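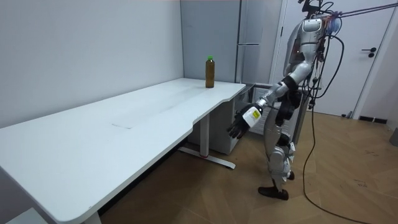

3.2 Fixture congestion and squad rotation

10 min read

The second part of the analysis deals with the period in which clubs at this level play twice in a week. In the semi-professional game this happens mostly for two reasons: cup ties that are drawn and replayed, and league matches moved from the winter months because of frozen or waterlogged fields. Both push matches into weekday evenings, when most players have already worked a full shift. Earlier work on congestion has dealt almost entirely with full-time squads, whose players train in the morning and rest in the afternoon. The results can't be carried over without checking, and the check is the purpose of this section.

We used the match records described in Section 2. After removing abandoned matches and those with incomplete team sheets, 3,517 player appearances remained. An appearance was counted when a player was on the field for any part of a match, including late substitutions. For each appearance we recorded the position played, the minutes on the field, the number of full days since the same player last appeared, and the travel time from the club's home ground. Travel was taken from the team bus departure and arrival times where the club had logged them, and from road distance where it had not.

A match was labeled congested when it fell five or fewer days after the club's previous match. This cutoff is shorter than the one used by Tovar and Ji, who worked with a summer league and had few weekday matches. With their longer cutoff, most of the spring schedule would be labeled congested and the comparison group would be too small to use. We repeated the main model with the longer cutoff as a check. The direction of each effect was unchanged, although the interval around the travel term became wider.

Rotation was measured as the number of changes to the starting lineup between consecutive matches. Position switches within the same group of players were not counted as changes. This understates rotation in the forwards, where coaches often move a player from the second row to the middle and bring the usual middle on later. A correction for such switches was tried and dropped, as the team sheets don't record positions in the same way at every club. 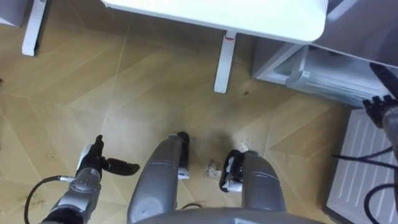
The pattern in league play is plain. Coaches made a median of two changes in uncongested weeks and five in congested ones, with most of the added changes in the front row and at loose forward. The halfbacks were changed least. At Setdale the same pair started every congested match in the sample, including two that were played with long bus trips on either side. Interviews with coaching staff suggest that this isn't a fitness judgment. The kicking game and the set plays run through these positions, and a replacement who has not trained with the first team all week is thought to cost more than a tired regular.

Cup matches behave differently. When a cup tie came first in a congested pair, the stronger lineup was usually saved for the league match that followed, unless the cup opponent came from a higher division. In that case the order reversed. Staff at Previtport were open about this and gave gate income as the main reason. The money from one home tie against a full-time side can cover a large share of a small club's travel costs for the season, and coaches are under pressure to field known names. We have no direct measure of this pressure. The division of the opponent was used as a stand-in, following Yeon and Nam, and it should be read with care because it's also tied to the quality of the match itself.

The second-half results are less clear. We expected points conceded after the break to rise in congested matches, and they did, but only for clubs that had also traveled. For home clubs the difference was close to zero. One reading is that travel matters more than rest at this level. Another is that home clubs in the sample played their congested matches on heavier fields, which slow both sides down and hold scores low. Field condition was recorded by match officials on a 6-point scale, but the entries vary so much between officials that the scale could only be used after it was collapsed into dry, soft, and heavy. With the collapsed scale in the model, the travel effect shrinks but stays above zero.

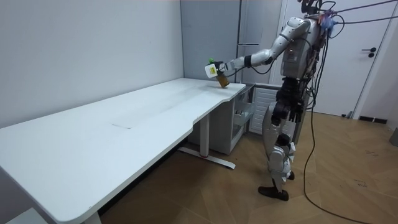
Injury data were available from Rulutis and Halás only. Both clubs log every injury that causes a player to miss a match, along with the body part and the minute at which the player left the field. The counts are too small to model. Lower-leg muscle injuries were more common in the congested matches at both clubs, and head knocks were not. Ha reports the same split in a study of a student league, with a larger sample and a stricter definition of injury. Until more clubs keep a usable log, the present data can't add much to that finding.

Three limits apply to all of the results in this section. First, rest is counted in days since the last match, and training load between matches is not included. Clubs with a light session before an evening match may be better rested than the day count shows. Second, players' jobs were not recorded. A roofer and an office worker who have the same number of rest days are treated as equal in the model, which is plainly wrong. Third, the lineup for a match depends on who is available. Some of the changes counted as rotation were forced by suspension, by shift work, or by family matters, and the team sheets don't separate these from changes made by choice. Where a club kept its own notes on availability, around a quarter of the changes in congested weeks were forced.

The last limit is the most serious for the argument about rotation policy. If forced changes are more common in congested weeks – and weekday kickoffs make this likely – then the gap between congested and uncongested weeks is partly a gap in availability. We return to this in Section 4, where the clubs with availability notes are treated on their own and the model is run again with forced changes removed. The travel term is kept in its present form there, and the kickoff time is added as a separate variable.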